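Planning a Seed Tray on Paper First 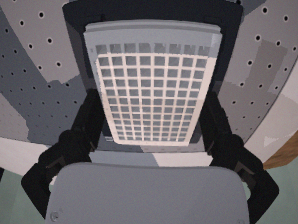
Every winter I get far too excited about seeds, and every winter the best thing I do is sit down with a sheet of graph paper before I open a single packet. A paper map of your tray takes a few minutes and it saves you so much guessing in spring! Think of a tray with a grid pattern, pale grey and white, looked at from above. You can copy that sort of grid straight onto paper, one square for each cell, and write in pencil because you will change your mind.

Start with a number. How many plants do you want in the ground? I used to sow 300 seeds and then beg the neighbors to take the extras. Now I stop at 100, and the beds at Sheehan are still almost too full by July.

Next, group your seeds by how fast they come up. Lettuce and basil can share a tray for a while, but peppers are slow — really slow — and they want warmth the whole time. Give them a tray of their own. Check the packet for days to sprout and write that on the map too.

Then mark one corner of the tray with a dab of paint and put a star in the same corner of your map. I skipped this once, turned the tray to face the window, and spent weeks sure that my cabbages were zinnias.

Now you can fill and sow:

Wet the mix in a bucket until it clumps when you squeeze it.
Fill the cells, tap the tray on the table, and top them up.
Sow one row at a time and cross it off as you go.
Cover lightly. Fine seeds like snapdragon need light, so just press those in.

My friend Ji-hoon Woo adds the sowing date beside each row, and I've happily stolen the idea. Last January it showed me that my leeks took 19 days, when I had been ready to give up on them at 12!

Keep the map in a plastic sleeve near the tray, and pencil in how many came up in each row. Next year's order gets much easier to write, and you may even have room for a new tomato or two.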